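Peto gripper
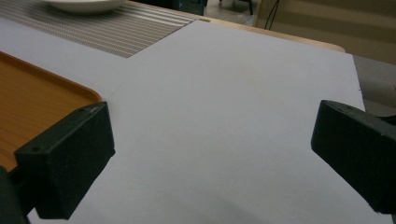 The two fingers of a hand-held gripper over a sheet of paper on a wooden table.

The Peto gripper is a hand-held two-finger gripper developed at the Binia shared workshop in Ilden. It is meant to be carried by a person, who does ordinary table jobs with it while a camera on the tool records the work. The recordings are then used to train a robot arm fitted with the same fingers. Its makers describe it as a cheap way into robot learning for people working at home. That claim has been disputed, mostly by other members of the workshop.

Background

The project was begun by Manee Panyasiri and Lautaro Iturra, who had earlier tried to steer a small arm with a games controller and found it too slow for paper, cloth and anything else that bends. Work on the hand-held version started in November. The name comes from a label on the storage shelf where the first parts were kept and has no further meaning.

Design

The fingers are black blocks with flat inner faces that meet when the grip is closed. Small holes in the blocks take the fixings. Three versions of the finger have been made. The first split at the fixings, and the second was dropped after a week for reasons the build notes do not give. The camera sits behind the fingers and looks out between them, so that each recording shows the grip from much the same angle.

Paper handling

Flat sheets became the standard test, partly on the advice of Samran Nilsuwan, who argued that any gripper can pick up a block. Sessions are held on a kitchen or workshop table with the usual tableware left in place. The makers say this teaches the arm to cope with clutter. Critics reply that a bowl and a placemat are a rather mild form of clutter, and that the same few tables turn up again and again.

Results

The build notes list 600 recordings of paper handling. After training on these, the arm was given 136 attempts at lifting a single sheet by its edge and managed 59 of them. The makers called this encouraging. It is less than half, and the notes do not say how many of the failures involved two sheets lying one over the other, the case in which a person would also have to take some care. No figures have been published for other materials, although the project page still lists cloth and card as "supported".

Reception

Kanokwan Nuchit, writing in the newsletter of the Luangrath makers' club, praised the fingers as easy to copy but doubted that the hours of recording were worth it for a home user with one arm and one table. Yupin Jitpraphai built a second unit from the published drawings and reported that two of the measurements were wrong. The drawings have been corrected, but her question about how the camera angle should be set has not been answered.

See also

Robot end effector
Learning from demonstration
Shared workshop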